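Bench notebook, soft goods evaluation
31 Jul 2018

Unit under review: Comen hand-held gripper, two-finger, linkage type, blue pads. On loan from Kistside until the end of the week. Decision wanted: buy 2 for the Pledstead bedding work, or stay with the Nigatu grippers we have now.

Price as quoted is 700 per unit, pads extra. A spare pad set is 15. Quote does not include the mount plate and I have asked for it to be added so that we compare like with like. Nigatu price from March still stands.

Setup

Bedroom, daylight from the window, no added lamps. Quilted comforter on top of a patchwork-print blanket, both left on the bed. Pillows stay at the headboard. Wanted a bulky item over a flat one, as the Pledstead spec calls for moving the top layer and leaving the bottom layer where it is.

Approach is from above with the jaws open, pads either side of a fold, then close. No set pinch point. Operator picks the ridge. 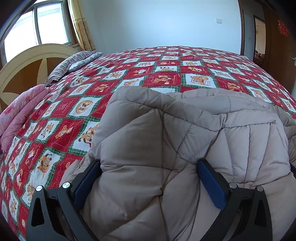
Comen unit, jaws open over the comforter. Red and white print is the bottom layer.

Notes on handling

Opening is wide enough for a doubled comforter. The Nigatu jaws have to be worked in from one side on the same item, which costs time and tends to drag the cover.

Pad faces are the main selling point in the Kistside sheet. Grip on smooth quilted fabric is acceptable with a deep bite. With a shallow bite the filling squeezes out from between the pads and the fabric follows it. Same fault as the Nigatu, a bit less of it.

Bottom layer pickup: the pad tips reach past the comforter and will take the blanket as well if the operator goes too low. There is no depth stop. A simple collar would do, and we could make one here if Kistside has no interest.

Linkage moves freely, no grit, no catch through the stroke. Side play at the tips is more than I would like. Put a feeler gauge on it before the unit goes back. The cut-outs in the links keep the weight down but a loose thread or a care label could get into them. Watch this on anything with a fringe.

Trigger travel is long. Fine for a short run, tiring after that. Kistside quotes a rated life of 200 hours on the pads, and does not say on what material. Asked.

Second placement, over the end of the folded comforter, fingers angled in and the thick rounded edge between them. Rounded edges are the hard case for us. The fold wants to roll out toward the operator as the pads come together, so the bite has to be taken further back than looks natural.
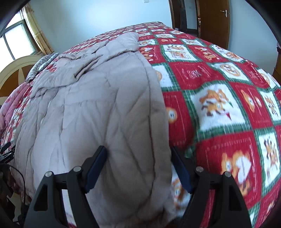 Open items

Depth stop or collar: ask Kistside first, then sketch our own.
Side play at tips: measure, compare with the older Nigatu.
Pad life: get the test material and the load used.
Mount plate: corrected quote.
Trigger: ask whether a shorter throw is available, and at what cost.
Colour of pads: ask for a light grey option. Dark blue will be hard to pick out against the navy sheets on the Pledstead list.

Interim view

Better than the Nigatu on bulky bedding, no clear gain on flat sheets. Would not order 2 at the current price without the depth stop sorted. One unit plus a spare pad set is easier to defend. Hold the order until the tip play is measured.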